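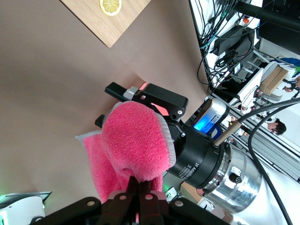

Do Fluffy Towels Really Clean Better?

Packages say all kinds of things. "Picks up everything!" is a favorite. Should you believe it? Let's be a little suspicious.

Microfiber is cloth made from very, very thin threads, much thinner than your hair. All those threads leave tiny gaps, and water and crumbs get caught in them. That part is true. But "everything" is a big word. A fluffy towel won't move dried jam until you wet it and rub.

What about germs? Wiping takes some of them away, but a dirty towel can spread them right back around. A pretty color doesn't tell you if a towel is clean. Ask when it was last washed.
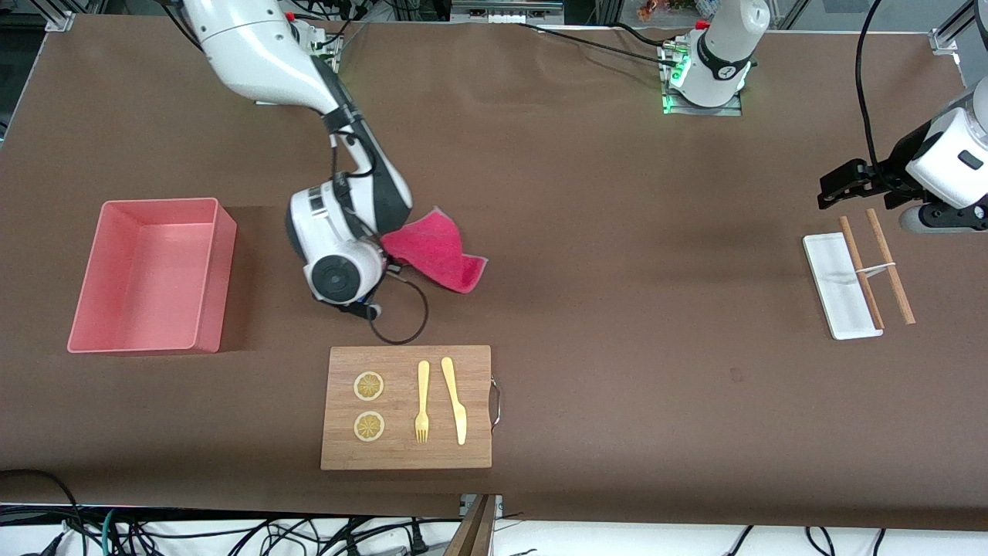

Cutting boards get big promises too. Some people say bamboo never holds germs because it is so hard. Never? Look at the lines of grain running along the bamboo board with the lemon slices on it. Any board gets scratched by knives, and food can hide in the scratches. Some people also say that rubbing a board with lemon cleans it completely. Fresh lemon juice can help with smells, but you still need hot water and dish soap. Dried slices have hardly any juice left to rub with!

Try this: spill 2 spoonfuls of water. Wipe up one with an old T-shirt and one with a fluffy towel. Which spot dries first? Don't take our word for it.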